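My sister asked me over dinner on Wednesday when she can buy a robot that tidies up. I've been reading about this stuff for years and I still made a face like somebody had asked me to do long division out loud.

My short answer was "not yet, and don't sell the vacuum." The long answer took up most of dessert, so you're getting it too.

Floors are pretty much handled. My Mukley bumps around under the couch every night and I only have to rescue it from phone cords about once a week. Dishes, sort of, if you count the dishwasher (I do count the dishwasher!). But the chore I'd really pay for is clearing a table. You know the one. Every house has a table where small stuff lands and stays, little cases and plastic bits and things with no lid, all bunched up together so you can't grab one without nudging its neighbor.

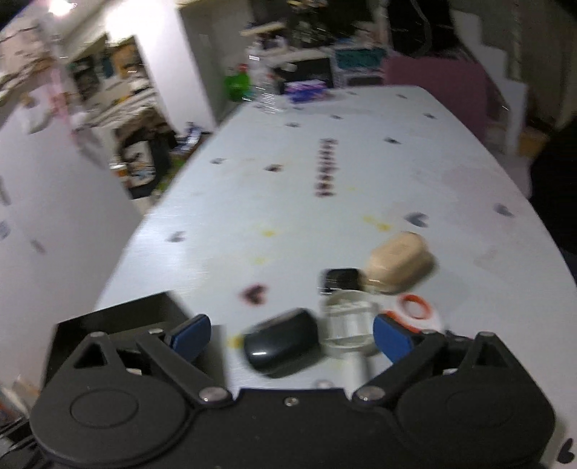
And that's where it gets hard, way harder than the demo videos let on. Picking up a block from a bare surface is old news. Picking up something smooth and rounded that's leaning on something else smooth and rounded, with only two fingers, is a whole different day at the office. Squeeze in the wrong spot and it scoots away. I tried it at home with kitchen tongs, which I recommend if you want to feel humble. I got my glasses case on the third go and knocked a roll of tape onto the dog.

My friend Randa Tarawneh works on the packing side at Qaisi, and she told me their sorting arm got through 1,145 pieces in one trial and needed a person to step in for a bunch of them. Her guess is that shops will get there years before kitchens do, just because a shop can decide what shows up on the belt. My table can't decide anything. It gets whatever falls out of our pockets.

The other half is knowing where stuff goes. Even a perfect hand has to figure out if a thing is trash, or a charger, or the one part of a toy that will cause crying if it vanishes. I've lived here for years and I get that wrong!

So I'm keeping my $800 in the bank for now. If Tendarell or whoever puts out something that can clear a messy table in the time it takes me to make coffee, I'll be first in line, and my sister will be right behind me. Until then we've got a basket and a timer, and she's on cups.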